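Faltham Ward Voters' League Asks How Turnout Figure Was Reached

FALTHAM, 4/18/21 - The Faltham Ward Voters' League said it will not accept the turnout figure published for the February council election until the county elections office shows how it was worked out.

The county put the number of registered voters in Faltham ward at 3,605. The League says that number is the same one printed before the last boundary change, which moved 21 streets out of Faltham and into neighboring Udstead. Either no voters live on those streets or the list was not updated, and the League would like to know which.

"We are told the figure is correct, and when we ask why, we are told it came from the county," said Vittoria Orlandini, who chairs the League. "That is where we got it too. A turnout rate is one number divided by another, and we have doubts about the bottom one."

The winning candidate, Remo Pace, finished 359 votes ahead of his closest rival. The League is not challenging the result and has no reason to think it would change. Its concern is that the same voter total will be used this year to decide where polling places go and how many ballots are printed for each.

The county has answered the League's first letter with a single paragraph. It says the ward totals were "reviewed and found to be in order." It does not say who reviewed them, or when, or against what list. A second letter has had no answer.

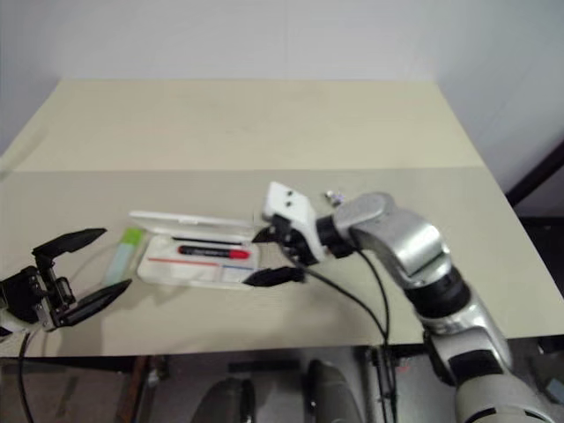

Noemi Lo Presti wrote to the League that she voted at the Gentile Street hall as she always has, though her home is now on the Udstead side of the line, and that her name was on the Faltham list when she gave it at the desk. She asked which ward her vote was counted in. The League passed the question on to the county and does not have an answer to give her.

County officials have said that a new records system, Protwood, will prevent this kind of mix-up. The League has heard promises of that sort before. A new system filled with an old list will give old totals, and the county has yet to say whether the street records will be checked before they are moved over.

The League is asking for three things: the street list used for the February election, the date it was last changed, and a corrected turnout rate for both wards if the list proves to be out of date. It has given the county 30 days to reply - a fair amount of time, in its view, to find a list that is said to be in order already.

Voters who live near the ward line and are unsure where they are registered can write to Pierina Melis, League secretary, care of the Gentile Street hall, Faltham. Please include your street name and the polling place you used in February.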